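Fruit plate is back on in Pavberg

The fruit table has started up again at Rhonda McIntyre's place, and I went over to have a look before lunch. I'm so glad I did! It's a simple thing — you bring whatever is ripe, it goes on the big round plate, and people help themselves. 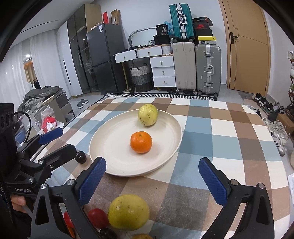 Mandarin and yellow-green fruit on the round plate
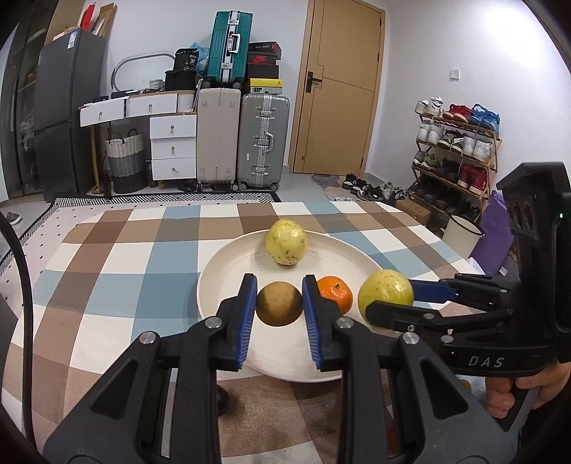 PAVBERG, June — Rhonda tells me 29 people signed up this season, up 3 from last year, and she's hoping for more (bring a friend!). Tariq Pirzada has promised jam if there's too much left over, and I plan to hold him to it. I'm a mandarin person myself, but Anum Qureshi nearly talked me into trying guava for breakfast. Drop-off is from 9 a.m. at the side door. Please leave the stems on your mandarins.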